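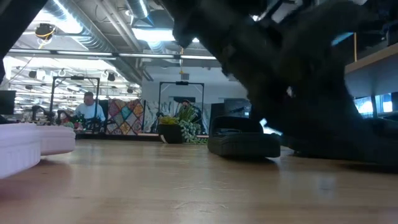

A day out at the Strobel tannery and shoe works

28 December 2018

I've been meaning to write up our visit to Strobel for months, and the quiet days after Christmas seem as good a time as any. We went in May, on one of their open days, and I came home with a carrier bag of leather offcuts, sore feet and a head full of new words.

The works sits at the bottom of a steep lane in Odard, right beside the river. You smell it before you see it! It isn't a bad smell once you're used to it - a bit like wet bark and old saddles - and by the second yard I had stopped noticing. Park at the top if you can, as the car park by the gate only holds 20 cars and was full when we got there.

There were 40 of us, split into groups, and ours started in the pit yard. The hides hang in deep oak-lined pits filled with water and ground bark, and they are moved along from weak liquor to strong as the months go by. Our guide lifted one on a hook so we could see how the colour had crept in from both faces, with a pale line still running through the middle. When that line goes, the hide is done. I could have stood there all morning asking questions (and very nearly did).

Next came the drying loft, up a staircase that is more of a ladder. Wonderful room. The walls are all slatted shutters, and somebody goes round opening and closing them by hand depending on the wind. There's a big chart by the door with the readings for each day, going back years, in I don't know how many different sorts of handwriting.

Lunch was soup and bread in the old boiler house, included in the ticket, with a very good plum cake from Flovero, the bakery up in the village. I went back for a second slice and then went to the shop itself on the way home and bought a whole one.

The afternoon was the shoemaking side, and for me it was the best part. Only 6 people work in there full time. We watched a welt being stitched, which takes far more strength than I'd imagined, and then we were let loose on scraps with an awl and waxed thread. My stitches wandered all over the place. The woman next to me had done saddlery at college and produced something you could have sold.

They keep a wall of wooden lasts, hundreds of pairs, some with slips of leather tacked on where a customer's foot had changed over the years. One pair was made for a postman who walked the valley route until he was 82. He had new soles from them every spring, and the repair book is open on a stand so you can read the entries for yourself. Lovely thing to show people.

The last stop was a small display about Urkari, the sister workshop further up the valley, where they make belts and bags from the thinner hides. It closed to visitors a while back but they hope to open it again, and I've put my name on the list.

A few practical bits. Wear something you don't mind splashing, and shoes with a proper grip, as the pit yard is slippery. The loft isn't suitable for pushchairs or anyone unsteady on stairs, though they do show a film of it downstairs. Dogs have to stay outside. The shop takes cards, and the offcut bins are by the till - dig right to the bottom, the thick bridle pieces are all down there. Mine have become two key fobs and a slightly crooked glasses case, and there's enough left for another go.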